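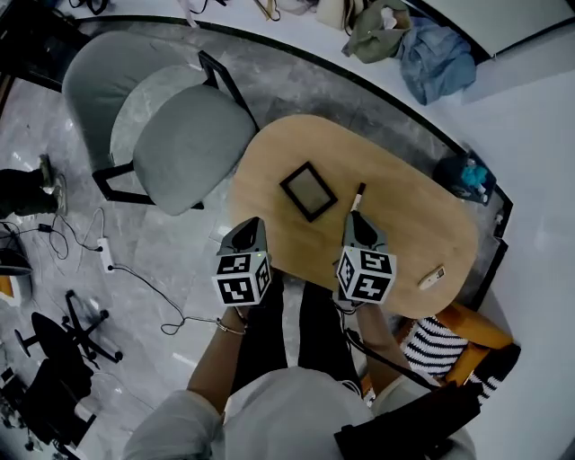

A reader wrote in after my last column to say that Enstead should stop charging for preseason games, or at least stop making season ticket holders buy them. Two home friendlies a year, the reader said, both at full price, both with the starters gone by halftime.

I agree with the second half of that. Charging something is fair. The lights cost money and so do the stewards. But the two friendlies are bundled into the season ticket, which now runs $525, and you can't opt out. Last summer's game against Gatum drew 3611, in a ground where almost every seat had been paid for. The people who stayed home had bought a ticket too.

The club says the bundle keeps things simple. Simple for the ticket office, maybe. Cillano sells its friendlies separately at $6 and lets kids in free, and the place looks fuller in preseason than ours does in September.

There is also the away allocation. We got 213 seats for the Panganiban cup tie, and priority went by loyalty points. You earn points for friendlies — but only if your card is scanned at the gate. So a fan who works summers pays for the game, misses it, and then drops down the list for the one trip everybody wants.

Take the friendlies out of the bundle, cut the price to match, and leave points for league and cup games. The club can do that before renewals go out.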